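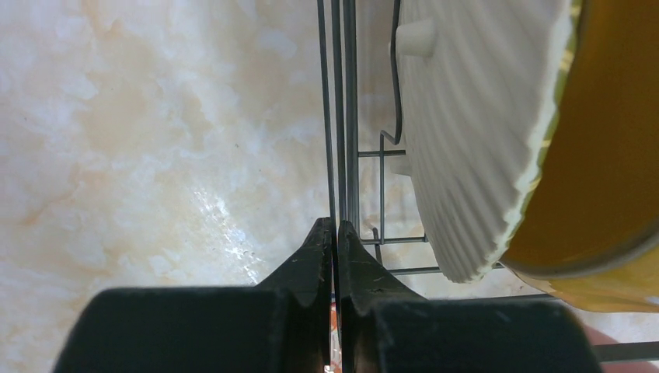
How to Load a Small Dish Rack So Everything Dries

By Édgar Giraldo

A small wire rack holds more than most people put in it, and the dishes dry faster when each piece has its own spot. I use a dark gray rack with a raised rim, the kind with thin upright wires on one side. The same steps work with nearly any countertop model.

What you need

A wire dish rack
Two clean cotton towels
A tray or absorbent mat, if your rack has no drip tray

Step 1. Clear the counter and place the rack

Wipe the counter first. Crumbs under the rack turn to paste once water gets to them. Set the rack close to the sink but leave room on one side for bowls and mugs. If you have marble or another natural stone, put a tray under the rack. Water with soap or food in it can leave a ring, and on pale stone you may not notice until it has set.

Step 2. Plates first

Stand plates on edge between the upright wires, all facing the same way. Start at one end and work toward the other. Leave an empty slot between plates if they have a deep rim or a ribbed surface. Ribs hold water in the grooves, so give the plate a shake over the sink before it goes in.

Step 3. Bowls

Bowls go upside down and tilted, with one edge resting on the base wires and the other against the rim of the rack. A bowl set flat on its mouth traps steam and stays wet inside. Crackle glazes and painted bowls should be dried by hand if the maker says so. I have a Motham bowl that I never leave in the rack.

Step 4. Mugs

Mugs go in last, upside down, handles pointing out. If the rack is full, put them on a folded towel at the front of the counter. 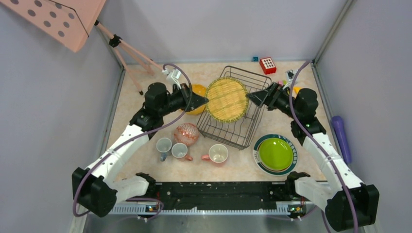
Step 5. Woven pieces

Straw mats and baskets need different treatment. Don't soak them. Brush off crumbs, wipe both sides with a damp cloth, and pat dry. Then lay the mat flat across the top of an empty rack so air can reach the underside. Turn it over after 15 minutes. A round mat left leaning on its edge can dry with a bend in it - if that happens, dampen it lightly and press it under a heavy book overnight.

Step 6. Empty the rack

Wait 10 minutes, then wipe the rims and the bottoms of the mugs, where water collects. Put everything away before the next load.

Cleaning the rack

I wash mine every Saturday with hot water and dish soap, using an old toothbrush where the wires cross. Dry it with the second towel. If the coating is chipped, check those spots for rust.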